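Kitchen cabinet door won't stay shut and swings open by itself

Asked in Home & DIY > Kitchens
2,068 views

We moved into a 1970s terrace in Biststead just before December and the kitchen came with the house. The units are solid enough and I don't want to replace them yet, but one of the wall cupboards is driving me mad. The door closes fine if I push it, then over the next minute or so it creeps open again until it's sticking out at head height. My husband has walked into it twice.

It is the one to the right of the cooker. The other doors on the same run all stay shut. It has two hinges, the sort with a round cup sunk into the back of the door, and I can see three screws on each. There's no magnet or catch that I can find, only two little holes inside the carcass at the top where something may once have been fixed.

Things I have tried:
Tightening every screw I could reach. One of the screws on the top hinge just goes round and round.
A felt pad on the inside of the door, which made it worse.
Folded paper, which works until somebody wants a mug.

Do I need new hinges, and if so how do I know which ones? Or can I get away with a catch? I can use a screwdriver and a drill but I've never hung a door.

3 answers

Answer from Ruotsalainen (accepted)

The screw that goes round and round is your problem, or most of it. The hole in the chipboard has worn out, so the top hinge is loose and the door is dropping forward. Once it drops it isn't hanging plumb any more and the spring in the hinge can't hold it.

Is the loose screw on the door side or the cabinet side? The repair is much the same for either, but if it's the door side you need to be careful about depth.

Take the door off first. Get somebody to hold it while you undo the screws from the cabinet side, bottom hinge first and top hinge last. Put the door on a towel on the worktop.

For the worn hole, dip two or three wooden matchsticks (heads cut off) or a cocktail stick in wood glue and push them in until the hole is full. Snap them off level. Leave it overnight. I know people say an hour is enough, but I've had them pull straight out again after an hour. Next day make a small pilot hole in the middle and put the original screw back. Do it by hand and stop when it's snug. A drill driver will strip it again in no time.

If the hole is really blown out, bigger than a pencil, matchsticks won't do. Drill it out to 8 mm, glue in a piece of dowel and start from scratch. On the door side, wrap some tape around the drill bit to mark the depth so you don't come out of the front.

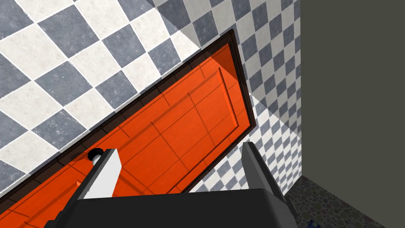
Once it's back up you'll need to adjust it. On most cup hinges the front screw moves the door left and right, and the back one moves it in and out. Height is usually done by slackening the two screws that hold the plate to the cabinet – do both hinges, shift the door, then tighten. Turn things a quarter at a time and close the door to look at the gap after each go.

If it still creeps after all that, the spring has gone and you want new hinges. Measure the cup across. It will almost certainly be 35 mm, but some older kitchens have 26 mm. Then look at whether the door covers the edge of the cabinet fully, covers half of it, or sits inside it. Those are full overlay, half overlay and inset, and you have to buy the matching sort. Replace both together.

Reply from the asker: It was the cabinet side. Did the matchsticks on Friday and it is holding so far. I had to move the door over a bit to stop it rubbing on the next one. Thank you.

Answer from Thomas Marchetti

Just fit a magnetic catch. The two holes you found are probably from the old one. Rosex do a white one that screws straight in, and the metal plate goes on the back of the door. It took me ten minutes and I've had no bother with it. You could glue the hinge as well but I didn't.

Reply from Ruotsalainen: A catch will keep it closed but the hinge will go on working loose behind it. Fine as an extra.

Answer from Zallarico

Check the cupboard is level before you buy anything. Ours was hung on two brackets and one had slipped, so the whole unit leaned forward and both doors opened on their own. Put a spirit level up the side of it. If it leans, empty it, then look inside at the top corners for the adjusting screws, sometimes under plastic caps. One of them pulls the unit back to the wall.

Also if it's next to the cooker the steam can swell the edge of the door. You'd see it bulging near the bottom. Not much you can do about that except a new door.

211 people found this page helpful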